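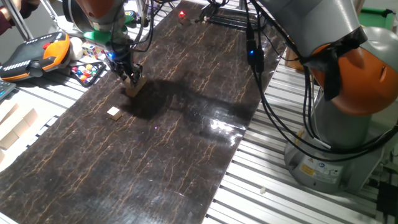 Ásdís Thygesen wrote after the last round that the pressure columns took her longer than the prose remarks, and that she would have liked a table of the abbreviations before starting. The table now exists and will be sent to all participants with the first batch of pages.

Call for participants: transcription of the Kragh weather registers

The Kragh registers are a set of handwritten weather observations begun in 1855 and kept at a coastal station. Entries give air pressure, temperature, wind direction, wind force and a short remark. The pages have been scanned. They have not been transcribed, and the hands vary too much for automatic reading to give usable figures.

We are looking for 50 participants to transcribe the first volume. Each page will be keyed independently by 2 people. Where the readings differ, the page goes to Arnar Riis, who compares both versions with the scan and enters a final value. The original readings are kept in the file alongside the final one.

What participants do

Participants work at home on their own computer, through a web form called Tudum. The form shows the scanned page on the left and empty fields on the right. Figures are entered exactly as written, including obvious slips of the pen. No conversion of units is to be made. A blank entry in the register is left blank, and an entry that cannot be read is marked with a single question mark. Ditto marks are keyed as ditto marks — please do not fill in the value they stand for.

Remarks are in Danish, in old spelling. Knowledge of Danish is useful but not required, as most remarks repeat a small set of words.

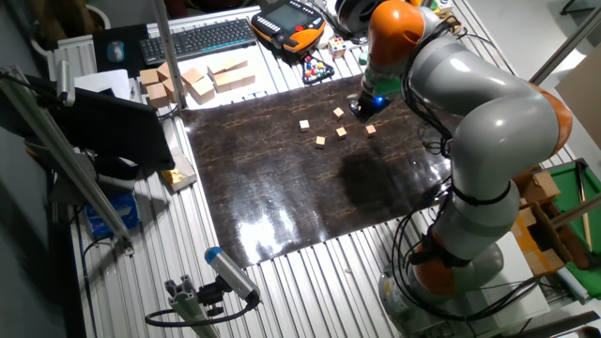 A batch consists of 18 pages. Participants may stop after one batch or ask for more. Pages may be done in any order within the batch, and the form saves each field when the cursor leaves it. Batches not touched for a long period are passed to someone else, with completed pages credited to the person who did them.

Requirements

Participants must be adults and must have a screen large enough to show a full page at reading size. A tablet is acceptable with a separate keyboard. Telephones are not supported. Everyone completes a practice page before receiving a batch. It is marked by hand and returned with corrections, and may be repeated once.

Payment and credit

Payment is made per completed batch at a fixed rate, stated in the agreement sent on acceptance. It does not depend on how closely the two readings agree. Participants are named in the published data file unless they ask to be left out.

How to apply

Write to Halfdan Eskildsen with the subject line "Kragh registers", giving your name, the languages you read and any experience with old handwriting. No CV is needed. Applications close at noon on the last day of May. Questions about the web form go to Anas Nassar.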